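Chapter 2
Who Played on the Record?

Sleeve credits look like plain fact. Treat them with some doubt. When the Lovton trio put out its debut, the sleeve named Jhonatan Marulanda on guitar throughout, yet two of the solos came from a demo made by someone else.

Students often ask whether it matters. Ask the person who wasn't paid.

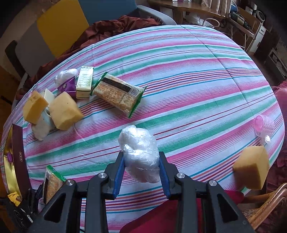
2.1 The guest solo

A guest name helps to sell an album. Whether it helps the song is less clear, and reviewers seldom check.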